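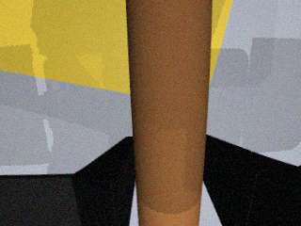 Thursday, quarter past nine, with tea

I said I would write down the arm business before I slept on it, so I'm doing it now at the kitchen table with Nataša's quote under one elbow and the cat under the other. We have $3,860 left in the equipment line at Flestcombe and I have been going around and around on it all week like a dog looking for somewhere to lie down.

Fidelina has been running the tool pickups in the simulator, the screwdrivers and the stick and the white box and all the rest of it, and I sat with her for most of the afternoon. I do love watching it! I know it's all pretend, but you see that gripper come down with a handle right there by its fingers and you lean forward in your chair every time. She is so patient with me. I asked what I'm sure were very silly questions about grip width and she answered every one, and then drew me a little sketch on the back of my parking stub, which I've taped in at the end of this notebook.

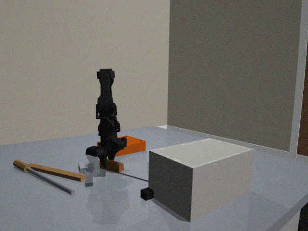
What we'd be buying

One arm from Rulwood, a small black one on a base plate, with the two-finger gripper included. Nataša's figure for that is good for 42 days, which sounded like ages on Monday and doesn't anymore. Then there's $500 I want to hold back for spare fingers and a motor or two, and Mojtaba says I should hold back more (Mojtaba always says more, bless him, and he was right about the printer). Edex would sell us a nicer one with a proper service plan, and I read their brochure twice over lunch and got mustard on it, but it would eat the whole line and leave us bolting it to a borrowed desk.

Fraser wants two arms. Of course he does. I told him to ask me again in September and he took it very well, considering.

Fidelina's point, and I want to remember how she put it, is that the long thin tools and the fat handles ask for different things from the same pair of fingers, so we should settle the fingers in simulation before anybody pays for metal ones. I think that's sensible and it costs us only her time, though I must stop thinking of her time as free. 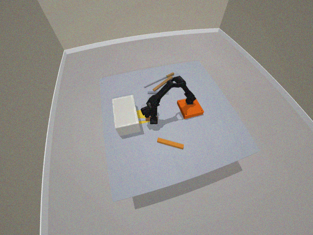 Still to do before I sign anything

Measure the bench, including the reach out behind the arm, where I keep forgetting it can go. Call Joelle about the power outlets on that wall. Ask Nataša whether shipping is in the price or on top of it, and get it in writing this time. Find 3 people who'll come to the training morning and won't cancel on me. Buy more tea.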